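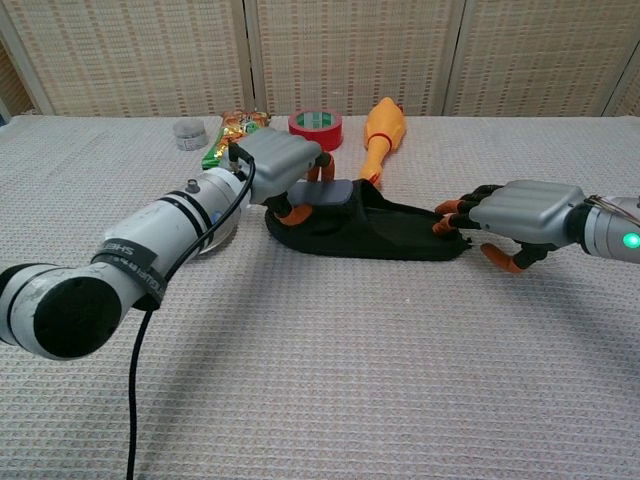

A black slipper on the table, with a roll of red tape behind it.

4 May 2024
By the home desk

The owner of Cerkiven, a repair counter that will take in almost any soft shoe, has opinions about slippers and no plans to keep them private.

"People bring me boots like they're bringing a relative to the hospital," she says. "Slippers they bring in a bread bag, and they apologize."

She has been at it for 20 years, the first 3 of them at Osterora, where she glued soles and was not asked for opinions. A black fabric slipper is her favorite kind of job. It hides stains, she says, and it hides her stitching on a bad day.

The insole goes first. "Flat as a cracker by March. You pull it out, you put in a new one, you charge 25 dollars, and they look at you like you took the car."

Does she approve of tape as a home remedy? A long pause. "For parcels."

Her own pair has been resoled twice and reheeled once. Asked why she doesn't buy new ones, she looks down at her feet for a while.

"I know a woman who does them cheap," she says.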